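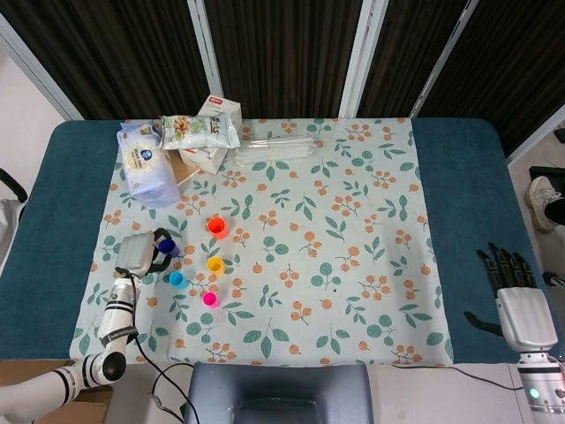
Projects > Student Robotics > Nimstead > Thread

1/ Cup task, week three. The club's policy is now training on 346 demos, all left gripper. The right hand stays parked for this one.

2/ Cup color is randomized per episode. Dark blue is still the worst class — grasp pose drifts toward the rim.

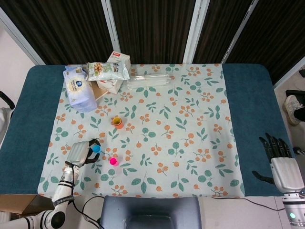
3/ Light blue does better. Same checkpoint, 2,000 steps, no change to the wrist offset.

4/ Logging moved from Skarent to Gistix on Tuesday. Timestamps line up now. Old runs need a re-export before anyone compares numbers.

5/ Next: batch size 512, then the pink cup.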